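Wekstead Diaries

Posted by Ginette Perrin on Dec 15, 2023

The robots and us, ten months in

I promised my sister I'd write this up properly instead of ranting at her over Sunday lunch, so here goes. I've been at Sarmiento for 17 years, mostly on the handling bench, which means I pick up furniture, turn it over, put it down on its mark and do the next one. In February they told us the arms were coming. We had a meeting in the canteen with biscuits (never a good sign!) and somebody from the Rellstead office said the word "journey" a lot.
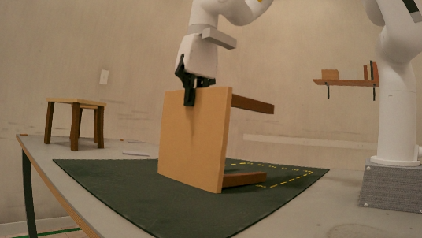 I went home that night and looked at bus driving jobs. So did half the shift, I found out later. Four of us had even picked the same advert.

What I hadn't reckoned on was how much of my day would turn into watching. They do the whole lot in simulation first, so I sit with a cup of tea and a screen and say what I think of how the arm handles things, and I get asked for my opinion more in a week than I used to in a year. 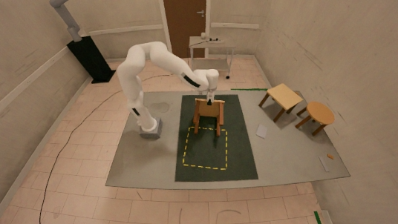

My wrists are the big change for me. I used to go to bed in those beige splints from the chemist and I haven't worn them since summer. Chairs were always the worst, and when I see the arm holding a little one by the top rail, over the dashed yellow marking, I do feel a twinge - half envy, half relief. I always took them by the top rail too.

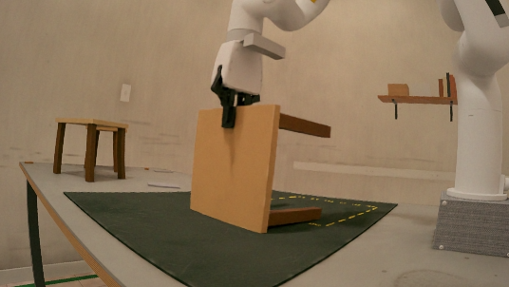

Dev work (as they call it, I call it arguing) is mostly about grip. I've had a proper long row over tables, which I'd never have carried by one edge of the top with the legs sticking out sideways, and that's just how the arm has got hold of this one. My way was two hands, always. The young lad on the software side wrote it all down, mind you, and bought me a coffee.

Not everyone's happy. Two from nights moved over to Gultley and I miss them, and the bench is a lot quieter to work at. My pay's gone up a bit but I've lost the overtime, so call it even.
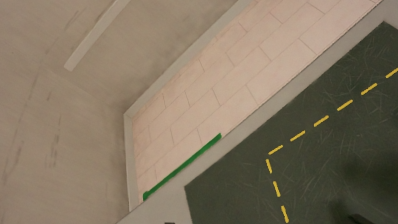
What I'd ask for next

More training on the screen side, in paid hours please. A rota that doesn't put one person on their own all afternoon. And the radio back!

20 comments | 4 shares

Get new posts by email. You can unsubscribe at any time.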